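Praktikum Mobile Manipulation
Handout 4: Greifen am Tisch in der Simulation
Betreuung: Ketill Frandsen
Stand: Dezember 2025

Worum es diesmal geht

Nach drei Terminen mit Koordinatensystemen und Kinematik dürfen die Arme endlich an den Tisch! Ihr arbeitet weiter in unserer Simulationsumgebung Sturko und steuert den zweiarmigen Roboter über das Paket Tollero, das ihr seit September auf euren Rechnern habt. Wer damals die Testfälle übersprungen hat, holt sie bitte vor dem Termin nach (es sind 18, und sie laufen in ein paar Minuten durch).

Die Wohnung ist dieselbe wie in Handout 3: langer Holztisch, dahinter der Flur, rechts das große Fenster. Die Bilder stammen aus der Sicht des Roboters, der Rumpf nimmt also unten viel Platz ein. 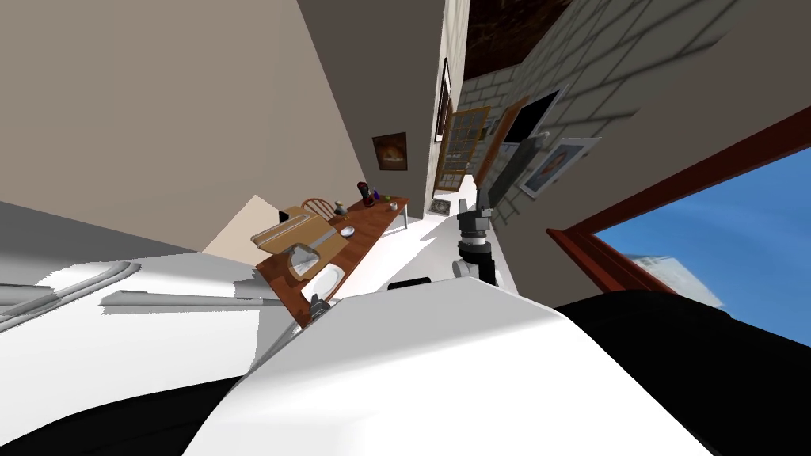 Zur Erinnerung die Kette der Transformationen: Kamera zu Rumpf, Rumpf zu Schulter, Schulter zu Handgelenk, Handgelenk zu Greifer. Die Kamera ist gegenüber dem Rumpf stark verdreht, und wer diese Drehung vergisst, bekommt Zielpunkte, die wunderbar plausibel aussehen und trotzdem weit neben dem Tisch liegen. Rechnet deshalb immer zuerst in Weltkoordinaten um und plant erst dann die Bahn. Die z-Achse der Welt zeigt nach oben, auch wenn das im Kamerabild anders wirkt.

Aufgabe 1: Anfahren

Bringt den linken Greifer über die Tischplatte, ohne etwas zu berühren. Der rechte Arm bleibt dabei frei, ihr dürft ihn parken, wo ihr wollt, solange er die Bahn des linken nicht kreuzt. Schaut euch beim Anfahren die Gelenkwinkel im Protokoll an und nicht nur das Bild, da steckt richtig viel drin! Der Planer Farina liefert pro Versuch 324 Stützpunkte. Speichert sie vollständig ab, ihr braucht sie in Handout 5 wieder.

Ein Teller ist als Ziel dankbarer, als man denkt: flach, hell, gut vom dunkleren Holz zu trennen. Schwierig wird die Höhe. Haltet die Fingerspitzen zunächst knapp darüber und senkt sie erst ab, wenn der Abstand in zwei aufeinanderfolgenden Schritten stabil bleibt.

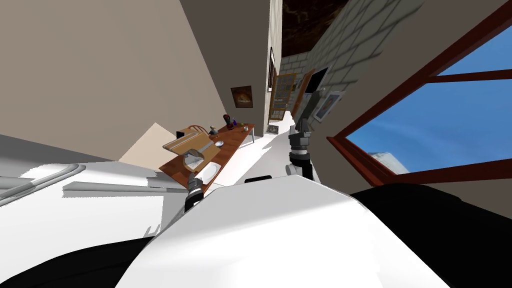
Aufgabe 2: Kontakt erkennen

Jetzt kommt mein Lieblingsteil. Fahrt den linken Greifer an das kastenförmige Holzobjekt am vorderen Tischende und schließt die Finger langsam. Gesucht ist der Zeitschritt, in dem zum ersten Mal Kontakt auftritt. Dafür habt ihr zwei Signale: die Fingeröffnung und die Kraft am Handgelenk. Die Öffnung allein reicht nicht, denn aus dem Bild lässt sich schwer ablesen, ob der Greifer ein Objekt umschließt oder bloß dagegen drückt.

Tragt beide Signale über der Zeit auf und markiert den Kontakt. In meinem eigenen Durchlauf lag er bei Schritt 241. Euer Wert wird abweichen, je nachdem, wie schnell ihr schließt. Die Auswertung läuft über das Skript Clesen, Fenstergröße bitte 32. 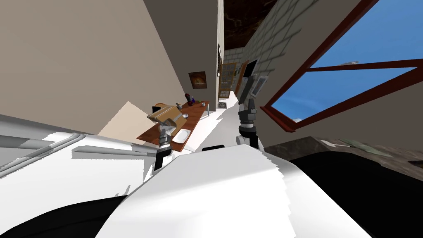 Ketill Frandsen merkt dazu an, dass ein kleineres Fenster zwar früher anspricht, aber auch auf das Rauschen beim Abbremsen des Arms hereinfällt. Er empfiehlt, beide Varianten einmal laufen zu lassen und die Kurven übereinanderzulegen.

Abgabe

Ein Diagramm zu Aufgabe 2, die Stützpunkte aus Aufgabe 1 und eine halbe Seite Text: Was hat beim ersten Versuch nicht geklappt, und was habt ihr geändert? Fehlversuche gehören ausdrücklich dazu, die lese ich besonders gern! Abgabe in Zweiergruppen über den Kursordner, Dateiname mit beiden Nachnamen.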